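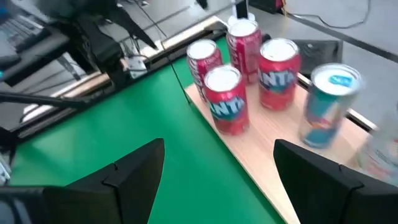 Nadège Millet

The meter at Nostomholm was installed in a concrete box below the weir, and it recorded the level of the river every 15 minutes whether or not anyone wanted it. Kalinowski wanted it. He had read the numbers each morning since his transfer, first on paper and later on a screen, and he wrote the six o'clock value in a bound ledger because the ledger had a column for it.

On 30th May the value was 86 centimeters. The value for the previous day had been 86 centimeters, and so had the one before that. He went back through the quarter-hours and found no variation in the last three days. Rivers do not do this. A river with no rain on it falls, slowly, and a river below a weir moves up and down a little when the gates upstream are adjusted.

There were two possible faults. The float could be stuck in its tube, or the recorder could be repeating its last good reading. He put a steel tape, a flashlight and the spare float in the bag and walked down.

The path dropped through alders for 600 meters. At the bottom he unlocked the box and lifted the lid. The float was free. He pushed it down with one finger and it came back up. On the display the level went to 84, then returned to 86. He waited for the next quarter-hour and the recorder stored it correctly.

He then read the staff gauge, which was a painted board bolted to the wall and had no parts that could fail. It said 86.

He sat on the lid and considered this. The water was moving. A leaf went over the sill and turned in the pool and left by the usual route. He threw in a stick and timed it between the two iron pegs, and the time was ordinary. The flow agreed with the level, and the level agreed with itself.

At nine he telephoned the control room at Triveo, where the gates were operated.

"Have you changed anything?" he asked.

"No," said the operator. Her name was Susis, or that was the name she gave on the telephone. "Nothing since Tuesday. Inflow is falling. You should be seeing it."

"I'm not seeing it."

"Then your float is stuck."

"The float is free."

She said she would open a work order. He gave her the station number, which she already had.

In the afternoon he made a mark of his own. He cleaned a patch of the wall with a wire brush and scratched a line at the surface with a nail, and beside it he scratched the time. He did the same at four, at five and at six. All four marks were the same line. By the end it was quite deep.

The old ledgers were kept in the cupboard under the stairs. His predecessor, Renaud, had used a narrow upright hand and never skipped a day. Kalinowski started with the most recent volume and worked backward, looking down the column for repeated figures. He found pairs, which were common in summer. He found one run of three. It was past midnight when he reached a page from a July long before his time, on which the same number had been entered for nineteen days.

Renaud had made no comment beside the first eighteen. Beside the nineteenth, in pencil, he had written: *Float free. Gauge agrees. Resumed 2000 hrs.*

There was no entry in the correspondence file for that month. The rainfall sheet was normal. The maintenance sheet recorded one new padlock.

Kalinowski put the volume back in its place. He sharpened a pencil, and at six he went to the screen and read the value. He wrote it in the column. In the space for remarks he wrote that the float was free and the gauge agreed, and he left enough room after it for the rest of the sentence.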